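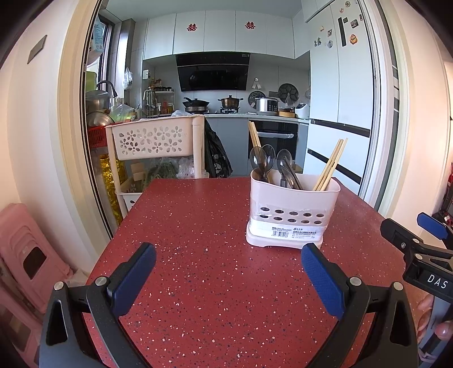

I've been on a soup kick since the middle of winter and I blame my sister-in-law Maricruz Salinas entirely. She sent me home from her place in Sandoval with a jar of her chicken broth, I ate it standing up at the stove, and now I own a stockpot the size of a toddler.

So, 5th March, soup report!

The broth is finally good. My mistake all along was boiling it like I was mad at it. Maricruz keeps hers so low that you get a bubble every few seconds and then she just leaves the house (I'm not brave enough for that part). Five hours, two onions with the skins left on, a fistful of parsley stems, and salt only at the end. I tried salting early last week and by the time it cooked down it tasted like the pier at Fetport.

Noodles are still a problem. I keep cooking them in the pot with everything else, and then the leftovers turn into a sort of chicken pudding by morning. My husband likes it that way. We've agreed to disagree, and I now boil mine on the side and toss them in a drop of oil.

I also made the lentil one from the back of the bag, with a big squeeze of lemon, and the kids ate it without a single speech about lentils. Going to double it next time and freeze half in muffin tins.

Next up is a cold cucumber soup I've been meaning to try since August, when it would have made a lot more sense. If you have a good one, leave it in the comments, and please tell me whether I have to peel the cucumbers. I really don't want to peel the cucumbers.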